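4.2 Estimación de la apertura

El módulo de percepción de Traneo calcula la apertura de la pinza a partir de los marcadores fiduciales de ambos dedos, uno por dedo (Figura 3). El conjunto comprende 1728 secuencias; 642 se reservaron para validación.

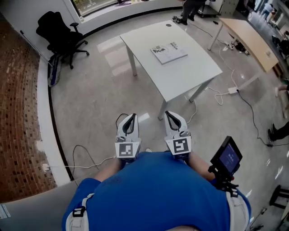
Grupo de Percepción y Control – Laboratorio Meléndez
Figura 3. Pinza manual con un marcador cuadrado en la cara inferior de cada dedo, ante una mesa blanca con un libro.

Si falta un marcador, el filtro conserva la última apertura válida durante 23 fotogramas – después, el tramo se descarta.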